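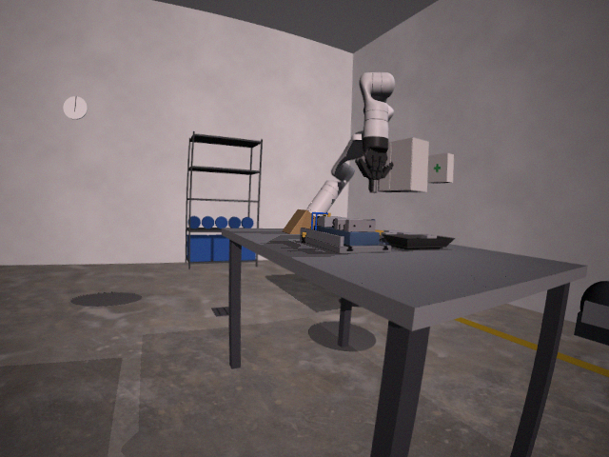
Pricing the arm before we buy the arm

I promised an update on the robot purchase, and the reason it's late is that I've spent most of January arguing with a simulation.

For anyone new: I look after equipment planning at a small assembly shop in Niltuvstead. We put little grey housings onto fixtures, all day, by hand, and a fair few of our people have the sore wrists to show for it. Last year the owners decided a robot arm would fix this. Holano, the integrator, sent us a quote, a stack of renders and a great deal of confidence.

I'll say up front that I don't trust renders. Everything fits in a render. Our real floor has a slope toward the drain and a pallet jack that lives wherever the last person left it. The virtual room has a first-aid box on the wall and a clock, so somebody cared, but the shelves are tidier than ours have been since we moved in.

Still, it costs a lot less to be wrong on a screen, so we've been going through the layouts properly.

The first argument was over the hand. Holano's opening layout had a dark hand with proper fingers on the end of the arm. Lovely thing. It was also the second biggest line on the quote, and when I asked Bukola Okoro, who runs our line and knows the parts better than anyone, she wanted to know what we'd be doing with all those fingers. We pick up a part and we put it down. I asked Holano the same question by email and got back a paragraph with the word "future" in it four times.

The second argument was the table. With a table, you're paying for a table stiff enough not to wobble, and then for getting it bolted and levelled. With a pedestal, the arm gets its own footing and the work sits lower, which our maintenance people don't love. I've asked for both to be priced separately. So far I have one number for the pair of them, and I've sent it back. 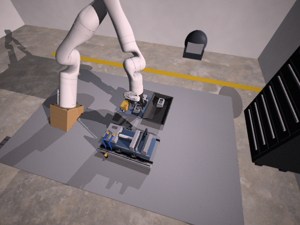
Pedestal layout, gripper over the blue tray, with the black bin beside it.

I like this one better, with reservations. The tray and the bin are close together, so the arm isn't swinging across the room for every part. But look at how few parts there are. On a normal shift our trays are heaped, and the housings come in every which way up. I want to see it cope with a full tray before I believe any cycle time. Holano's figure is 15 seconds a part. Bukola laughed at that, and she wasn't being unkind.

Then there's the fixture. Kyei, who'd be making ours, quoted 934 dollars for the first one and 381 for each copy. Fair enough, I thought, until I noticed the quote covers the metal and leaves out the fitting. I've put another 1000 dollars in the budget under "things left off quotes" and I expect to use all of it.

Also missing from the paperwork so far: guarding, training, spare fingers for the gripper, and whoever gets phoned when it stops at six in the morning. Dratesier offers a service plan, but the price is "on application", and in my experience that's never a small number.

Where I've landed for now is a plain gripper, the pedestal if the price holds up, and no deposit until I've watched a full tray get emptied. Lucrezia Amato in our accounts office has asked me for a firm total by the end of the month. She'll be getting a range, and a grumpy covering note.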